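Incidencia 772 — Mesa larga, manchas en la superficie y platos que no asientan bien
Abierta por: Miklós Kozma
Asignada a: Crescencio Herrero
Zona: comedor pequeño, local de Jalorside
Estado: cerrada con seguimiento

Descripción inicial (Miklós Kozma)

Buenos días. Escribo esta incidencia porque la mesa larga de color marrón tiene unas manchas oscuras que no salen con el paño. Son débiles, y con la luz de la mañana casi no se ven, pero por la tarde sí. También quiero informar de que un plato de la vajilla se mueve cuando se corta algo encima. Pido disculpas si son dos asuntos en el mismo ticket, no encontré cómo separarlos en el formulario.

Lo que ya he probado: agua tibia con jabón neutro, paño de microfibra, secar enseguida. Sin cambio. No he usado nada más fuerte.

Respuesta (Crescencio Herrero)

Gracias, Miklós. Antes de aplicar un producto necesito saber si la mancha está sobre la superficie o dentro de ella. Pasa la uña con cuidado: si notas un borde, es residuo. Si no notas nada, puede ser del propio acabado, porque el tablero es un poco jaspeado de origen. Y dime qué plato se mueve, tenemos dos modelos mezclados.

Seguimiento, 10:40 (Miklós Kozma)

He pasado la uña por tres manchas. En dos no se nota nada. En la tercera sí hay un borde muy fino, como de azúcar seca. Los puntos claros tampoco se notan con el dedo, entonces creo que pertenecen al dibujo del tablero.

Sobre los platos: he dejado en la parte izquierda de la mesa el redondo azul grisáceo y, un poco más a la derecha, el blanco, que parece más ovalado. El que se mueve es el azul grisáceo. Lo de color verde vivo lo dejé atravesado encima de este plato para no perderlo, luego lo guardo en el cajón.
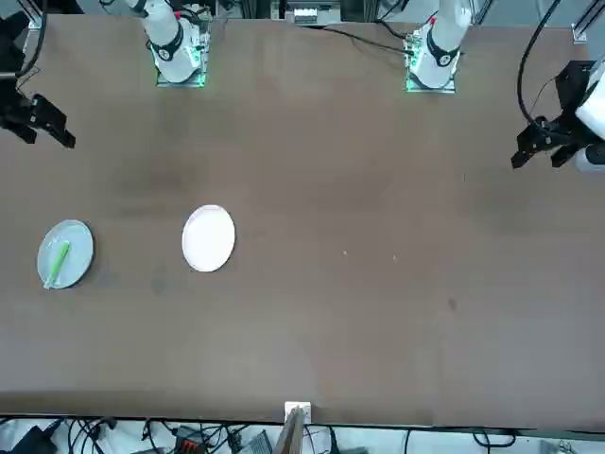 Después giré el plato un cuarto de vuelta y el movimiento siguió en la misma parte del plato. Lo llevé a la encimera y hace lo mismo. Por eso pienso que el tablero está recto y que la base del plato tiene un defecto. El blanco no se mueve en ninguno de los dos sitios.

Respuesta (Crescencio Herrero)

Muy clara la prueba. Para el plato: retíralo del uso y apunta la referencia de la base. Para el residuo: paño húmedo encima durante 21 minutos, después espátula de plástico, nunca metálica. Las otras dos manchas no las toques. Si frotas con estropajo, el brillo cambia y queda peor que antes.

Seguimiento, 16:15 (Miklós Kozma)

Hecho. El residuo salió entero con la espátula. Las otras dos manchas siguen igual y las dejo como me has dicho. La referencia del plato es Skandau 713. La he escrito en la hoja del armario — también en el reverso, porque la hoja ya está muy llena.

Cierre

Causa del movimiento: base irregular del plato. Causa de la mancha con borde: residuo seco. Pendiente: pedir un plato de reposición en el próximo pedido de vajilla y volver a mirar el tablero en agosto.

Comentarios (3)

Kuldeep Semwal
A mí me pasó lo mismo con otro plato de esa referencia. Lo comprobé sobre un cristal y se veía la luz por debajo. ¿Lo añado aquí o abro una incidencia nueva?

Crescencio Herrero
Abre una nueva, por favor, y pon el número de esta en el campo de relacionadas.

Saturnino Barroso
Para el residuo yo uso el paño con una gota de vinagre y tarda menos, pero en mi casa la mesa es de otro material. ¿Alguien sabe si aquí se puede?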